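Teaching the gripper to restock the front desk

Since April I've been the one who shows the machine my chores at Dolico, and the leaflet stands are my favorite! My old routine was 23 holders, every morning, by hand. Now I do the task with the hand tool, the arm learns from it, and I get to spend that time talking to visitors (a real change, and my wrists love it).

First, clear some space near the holder. Open the fingers wide, then come in low and slow. Close gently, lift, set it down, let go. Do 13 good runs before you take a break, and toss any run where you bumped something.

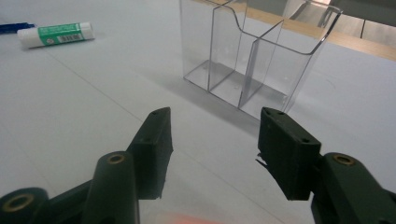 Fingers open, lined up with the base of the clear holder.

If the stand slides, start that run over.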